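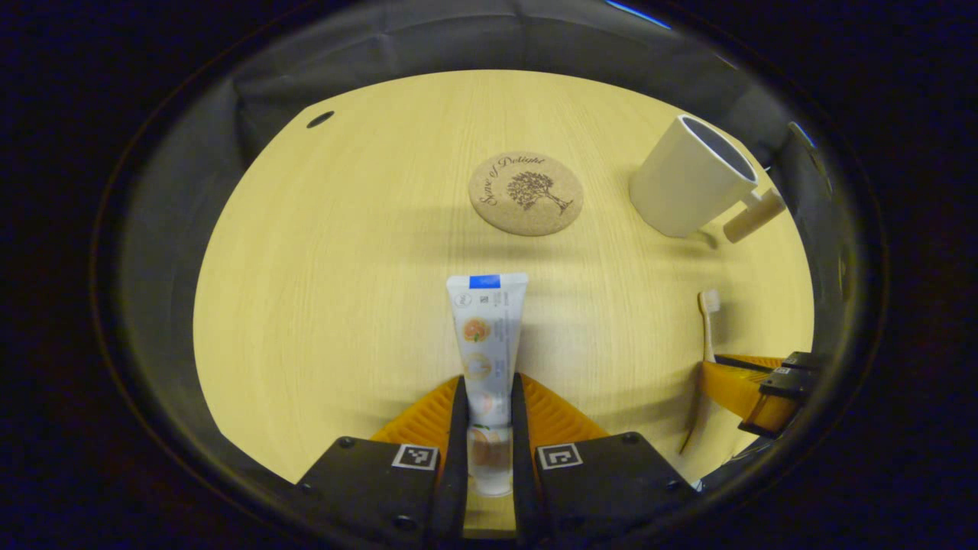 A tube of toothpaste held between the fingers of one of our hand-held grippers, with a mug, a toothbrush and a coaster on the table.

Call for participants: teach our robots the morning routine

The manipulation group at Flistard is looking for people to take part in a paid study on how household skills pass from human hands to robot arms. You don't need to know anything about robots. If you have brushed your teeth, made a bed or put away the groceries at some point in your life, you already know the part we are hoping to learn from you.

A little background, for those who like to know what they are signing up for. In the Tritatard project we ask people to do small everyday jobs while holding a pair of grippers, one in each hand. Each gripper carries its own camera and closes when you squeeze the handle, and from the recordings we work out where the grippers were and how wide they were open at every moment. A robot arm with the same fingers can then be trained on those recordings, and no robot has to be in the room while you work. Our first round, which we wrapped up in December, gave us some 2,000 recordings of tabletop tasks, and the policy trained on them did quite nicely with mugs and boxes. It did much less nicely with things that change shape when you pick them up. Toothpaste tubes were the worst of the lot, and caps weren't far behind.

We also found that recordings from our own staff all looked rather alike. We have been at this so long that we hold everything the same careful way, and the policy had trouble as soon as an object was turned to an angle we never use. So what we would love now is a wider mix of people: left-handed people, tall people, people with small hands, people who are impatient with lids. Please don't worry about being clumsy with the grippers at first. Everyone is, and a fumble followed by a second try is useful to us too, so we keep those in.

What taking part involves

You would come in for two sessions of 2 hours each, on different days. The first starts with a practice period, as long as you like, and then we move on to short tasks with bathroom and kitchen things: picking up a tube and handing it from one gripper to the other, standing a toothbrush in a mug, putting the mug on a coaster. Most tasks take under a minute and are repeated several times with the objects moved around. There are plenty of breaks, and there is coffee and usually something baked. In the second session you choose the order and, if you wish, bring one or two small things from home for us to try — nothing sharp or fragile, please.

The cameras look out over the grippers at the table, so your face shouldn't normally be recorded, and we don't save any sound. You may stop at any point and will still be paid for the session.

Who can join

Adults aged 18 and over who can stand or sit at a table comfortably and squeeze a spring handle with either hand. If you have a wrist or shoulder complaint, do talk to us first, as the grippers get heavier than you would expect toward the end of an hour. People who joined the December round are welcome again.

Payment is $131 for both sessions, or half of that if you attend only one, and we cover local bus fare.

Where and when

Sessions are held in Room 4 of the Urbańczyk building, on the ground floor, with step-free access from the parking lot. Sign-up opens Monday, January 3, 2022, and we will keep booking until the slots are full. Evening slots are available and tend to go first.

To sign up, or simply to ask a question, write to Fiorella Parisi at the Flistard front office with "Tritatard study" in the subject line. Please mention which hand you write with and which times of day suit you. She will send you the consent form to read at home before you decide.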